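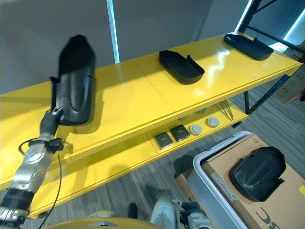
Figure 3. Black tray held upright over the front edge of the yellow shelving.

4.2 Spare parts demand at forward depots

Records from two depots, Clokorel and Jandevari. Same form, same coding rules, different habits. Clokorel logged 1779 requests for vehicle and radio spares, Jandevari 1279. Duplicates removed by hand — slow, and probably not complete. Requests with no unit code were kept if the part number was readable.

Demand was lumpy at both sites. Long quiet stretches, then a burst ahead of a field exercise. The June exercise alone pushed Clokorel past its reorder point on 20 part lines. The smoothing model (Section 3) missed most of this; the Corkisell rule did better, but it overstocks filters and batteries badly.

Priority codes are a weak spot. Units mark nearly everthing urgent, so we dropped the code from the final fit. Of the Clokorel requests, 1753 had usable issue times — the rest are left out of Table 4. Jandevari issue times not yet checked agianst the paper ledgers.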